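Against the dashboard

Every few months somebody sells a warehouse manager a new way of counting pickers. The latest to cross my desk is Storeck, which scores each worker on lines picked per hour and puts the result on a screen by the canteen door. Bloxham put it in last April. I have yet to be shown what good it did.

The brochure says output went up. Up from what? The month before, half the night shift was off sick and one of the 3 loading bays was shut. I could have raised output by opening the door.

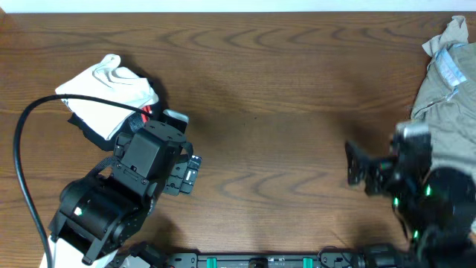

My main complaint is that a pick rate measures the easy part. Someone who grabs small boxes from waist-high shelves all day will beat someone sent up and down the far aisles for mixed orders, and the screen treats them as doing the same job. Paraschiva Lungu, who ran the returns floor at Latau for years, told me her best people always came near the bottom of any table. They opened the parcels, checked them and sent the wrong ones back. That takes time.

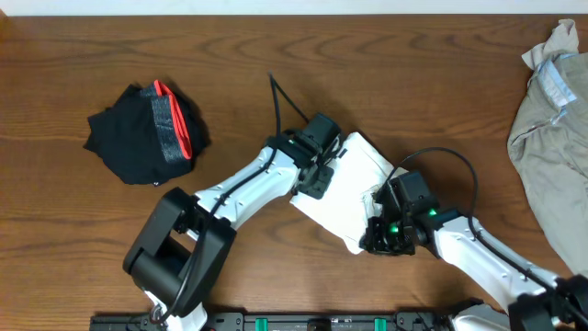 Returns are where this falls apart. At Pravena the target was 104 items a shift, and staff met it. Then customers began getting goods with the wrong size on the bag, and roughly 200 orders had to be put right by hand. None of that labour showed up in the score, as it was booked to another department.

Aurelia Bucur argues that bad figures are still better than none, and that managers can be trusted to read them with care. I like her work but I've met the managers. A number on a wall gets used, usually in a meeting, usually by someone who hasn't walked the aisles since the racking went up.
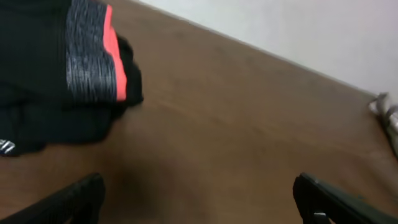
If a firm must count something, let it count orders that arrive right first time, and leave individual names off the screen. I'd want to see that run for a full year, peak season included, before believing in it either.

9/20/20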